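Kostis launches weekly technology podcast for schools and public libraries

Sep 22, 2023

Kostis, the independent audio publisher, has announced the launch of Clulter, a weekly technology news podcast for teachers, librarians and the young people they work with. The first series will run to 30 episodes, each lasting 34 minutes, and will be free to download without registration.

Each episode will cover the week's news on web security, search, mobile software and online privacy. A longer segment will look at one subject in detail, beginning with password managers and the safe upkeep of school blogs.
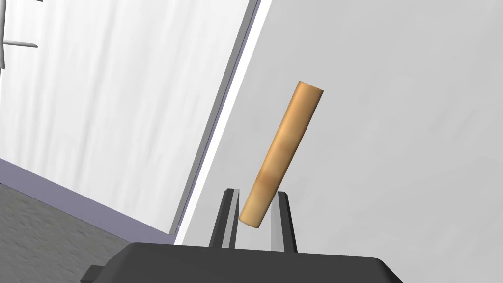 Clulter will be presented by Leilani Doucet, formerly editor of the Moradi technology newsletter. Listeners will be able to send in questions, and a selection will be answered at the close of each programme. Episode pages will carry full transcripts, links to sources and short notes on terms used in the discussion. All notes may be copied for classroom use.

"Many of the people who look after computers in schools and libraries have very little time to follow the news," said Ms Doucet. "We want to give them a reliable account of the week in plain language, and to take their questions seriously."

The format was tested in January with staff at 72 schools and libraries, who submitted 362 questions between them. Several of these will be taken up in the opening episodes.

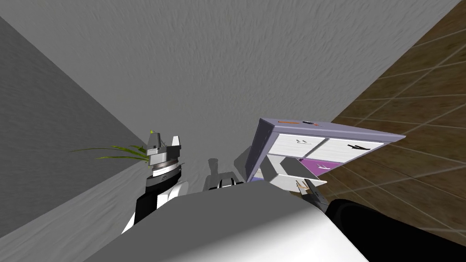

Hosting and distribution will be provided by Plonda under a one-year agreement. The programme will be available through the Kostis website and by RSS feed. Schools that block audio streaming may request the episodes as files from the Kostis press and education office.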